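Review of the Julotero training kit, version for two arms

I bought the Julotero kit in August for our small group at Prerketside, and I have used it almost every day. It is a software package for imitation learning: you drive the arms by hand, it records, and then it trains a policy from the recordings. Before this we had a Baxter and wrote all the scripts ourselves, so I know how much work it saves.

Our test is putting plastic bottles in a bin. I chose bottles because they are transparent and they roll, and the older method we used, Zandis, was very weak with them.

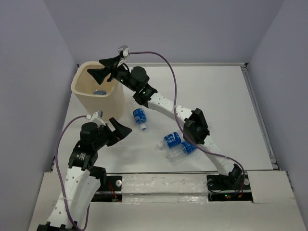 The installation took me one evening. The manual is clear, but the chapter about calibration is too short and I had to write to the support. Ngaio Pryor answered me the same day and was very patient with my questions.

With 40 demonstrations the result was poor. With 345 it became useful, and over 1000 trials the policy finished 664. I had hoped for more, but Zandis never came near to this on the same table.

What I like most is that the wrist view has its own encoder. When I switched it off, the grasps became much worse, especially on the clear part of a bottle, where the background shines through the plastic.
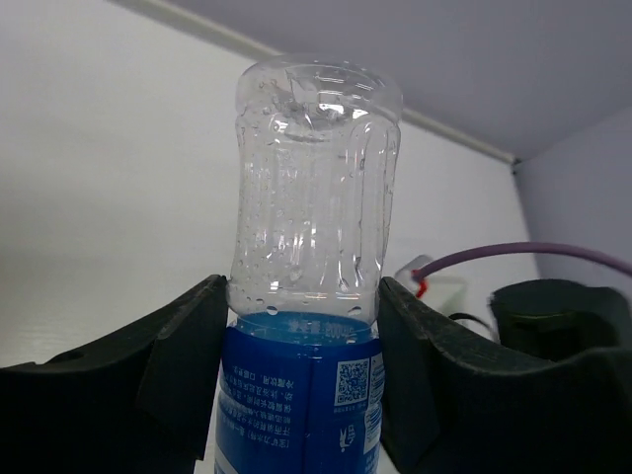 What I did not like

Training is slow if you have only one graphics card. The program also does not save your settings when it closes, so please write them down. Four stars from me, and I will change it to five if they repair this. Updated 27th December.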